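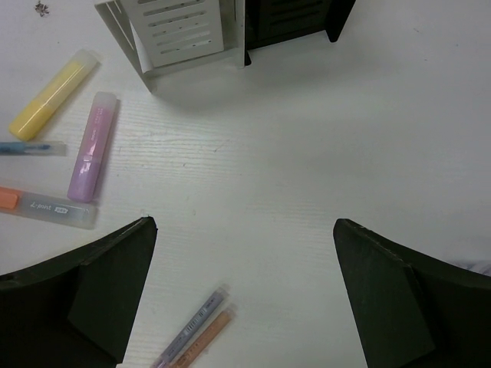

Feven Moges remarked, on reading a draft of this section, that an operator who can see the whole table will always teach a lazier motion than one who sees only what the wrist camera sees, and that the two sets of recordings should never have been mixed. We agree with the second point and test the first below.

Cistska Lab Notes > Manipulation > Papers

Filed under: Teleoperation and Teaching

October 12, 2026 - Feven Moges and the Provgate group

4.2 Collecting demonstrations for the pen-sorting task

Figure 3. Wrist view in the pen-sorting task, with the two gripper fingers, pens and highlighters on the table, and the white and black holders.

The task is to pick up each pen or highlighter and place it in one of two holders. Demonstrations were gathered in two ways. In the first, the operator took hold of the arm and moved it by hand, with the joint motors set to carry only the weight of the arm. In the second, the operator drove the arm from a separate desk using the Dellomden controller. Both methods wrote the same record: joint angles, finger opening and the wrist image.

Start positions were drawn from a list of 14 layouts. The items were set down by eye and not measured, so two trials with the same layout number differ slightly. Slim pens were often laid side by side (Figure 3). A close pair of this kind is harder to teach than a single pen, as one finger must come down in a narrow gap without pushing the neighbour away.

We kept 1,000 demonstrations for training, of which 500 were taught by hand and 500 by remote control. A trial was dropped if the operator stopped the arm before the last release or if an item left the table. Failed grasps followed by a second attempt were kept - the policy needs to see how a miss is put right.

Hand-taught trials were smoother near the holders but less steady at the moment of closing. The operator's push on the arm shows in the joint record as a small sideways drift, which we did not filter out. Remote trials had longer pauses above each item. We trimmed any pause during which neither the joints nor the fingers moved, using the Coste script with its default limits.

The first claim in the draft comment was tested on the remote trials only. Half were driven with the wrist image alone and half with a direct view of the table. Operators with the direct view took a shorter path but more often closed the fingers away from the middle of the barrel. Policies trained on each half are compared in Section 4.3, together with the effect of mixing them.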